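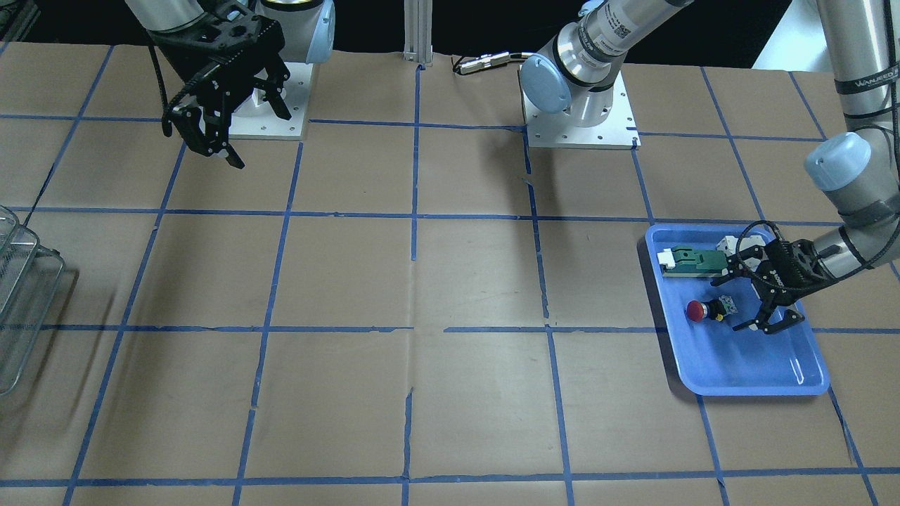
Prinik Table Set, with Pitano tray

The Prinik set is for sorting and handing out small electrical parts on a normal work table. It contains one blue plastic tray, brown kraft paper for covering the table and blue painter's tape for marking the cells. You put the tape by yourself, so the size of the cells is your decision.

The tray has rounded corners and a raised rim. It is shallow, and you can take a part out without turning it over. We use it for push buttons, breakers and other small control parts.
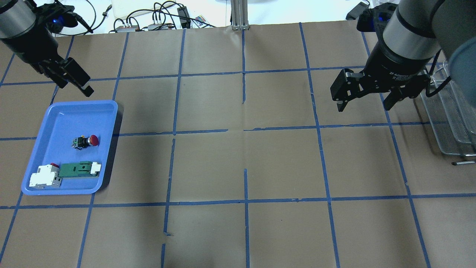

Pitano tray with emergency stop button, circuit breaker and green switch component.

Please do not pile the parts. When every part lies on the floor of the tray, you see at once which one is missing from your list. The tray can stand on any cell or across a line of tape, the rim keeps the parts inside in both cases.

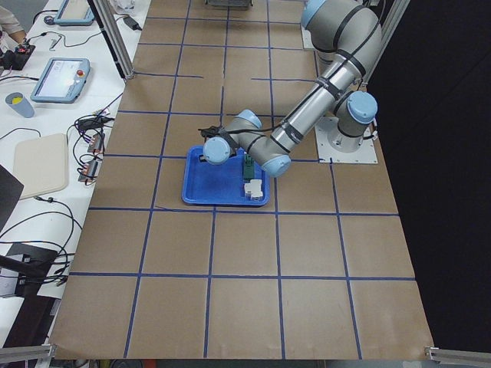

For cleaning, use a soft cloth and warm water with a little dish soap. Small scratches on the floor of the tray do not change the use. Strong solvents can make the plastic dull and we do not recommend them.

The paper will show some folds with time. It is possible to smooth it by hand, but if the tape begins to fray, it is better to change both together.

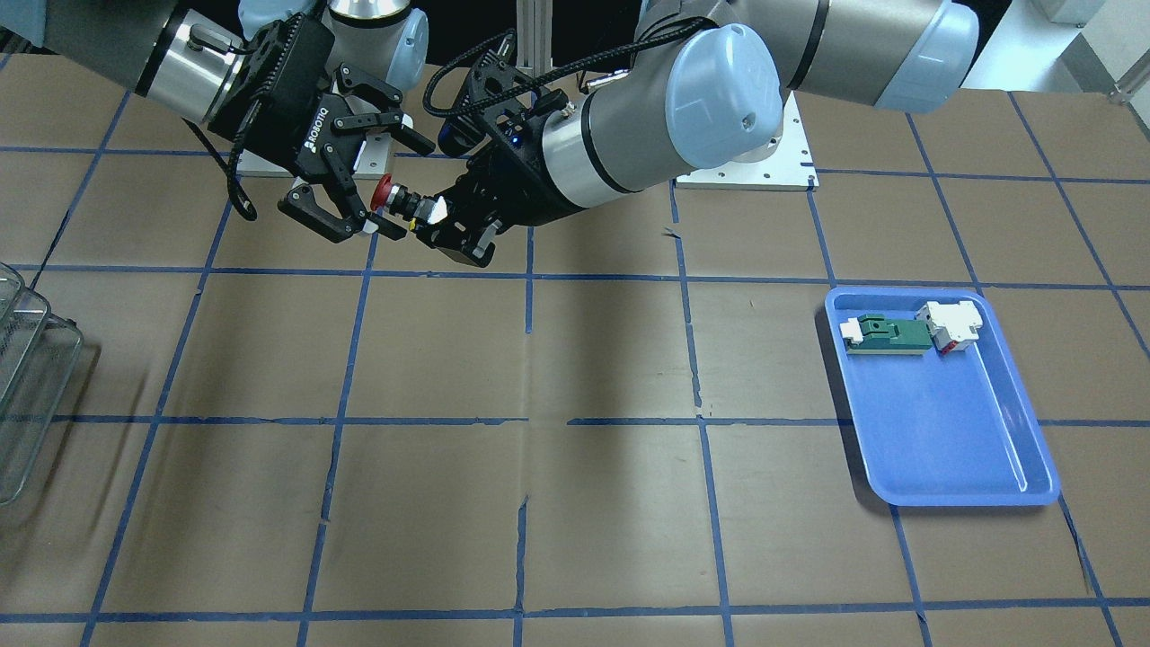 What is in the box

1 Pitano tray, length 46 cm
2 sheets of kraft paper, each 200 cm long
1 roll of painter's tape
1 sheet with instructions

Ordering

The tray is also sold alone, under the name Pitano 46. Extra paper is sold under the name Taipe. Orders that arrive before noon leave our Goka warehouse on the same day. In January the warehouse is closed for stock counting, and orders from this month are sent in February.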